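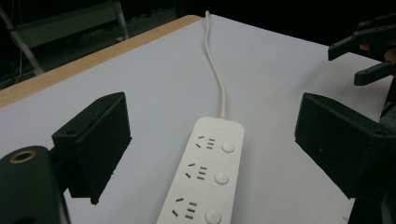 Power strip

Contents History Design Ratings Safety See also References

A power strip is a block of electrical sockets joined to a flexible cord, which allows several devices to draw current from one wall outlet. It is also called an extension block or a multi-outlet strip. Names vary by country, as do the shape of the sockets and the rules for their use.

Design

The housing is usually long and narrow, and is molded from a plastic that resists flame. Metal bars run the length of the housing and carry current to each socket. Many models include a switch, a circuit breaker or an indicator light. Strips meant for workshops may have a metal case and mounting slots.

Surge protection

A power strip does not protect equipment from voltage surges unless it contains parts made for that purpose. The most common is the metal oxide varistor, which diverts excess voltage away from the load. Varistors wear with use, and a worn strip may continue to supply power after its protection has ended.

Safety

The total load must not exceed the rating marked on the unit. Heaters and other appliances with a high draw should be connected directly to a wall outlet. Connecting one strip to another is widely discouraged and is barred by many workplace fire codes.

See also

Extension cord
Circuit breaker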